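Forus Planner: Garment Handling Gallery

Work on the two-arm planner by Kagiso Maluleke and the Modise group. Pictures are added as the software changes. Current branch as of Wednesday, July 17, 2024.

The planner takes a segmented cloth outline and proposes a pair of grasp points. Candidates are scored on reach, wrist clearance and the expected length of fabric between the fingers. The scoring weights were fitted on 1,775 logged grasps, of which 568 were rejected for double layers.

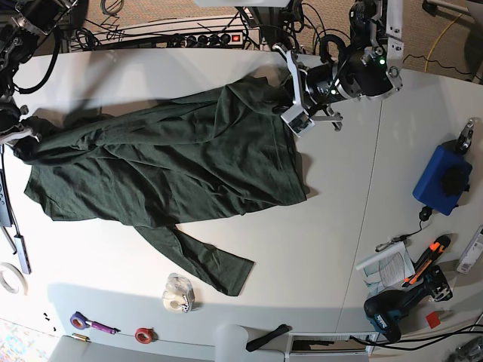 Once both grippers report contact, control passes from the position loop to the tension loop. The loop runs at 50 Hz and limits the speed at which the arms may separate. If the width reading on either gripper drops below threshold, both arms hold and the planner is called again with the last good outline.

Sleeves remain the weak point. The outline tracker (Lutell 17) merges a sleeve with the body when the two overlap, and the second grasp point then lands too far inboard. A separate sleeve label is being tested on the Vandell branch. It adds roughly a third to the planning time, mostly in the contour step.

Logs and configuration files are listed under Downloads. Replay requires the April calibration set or newer.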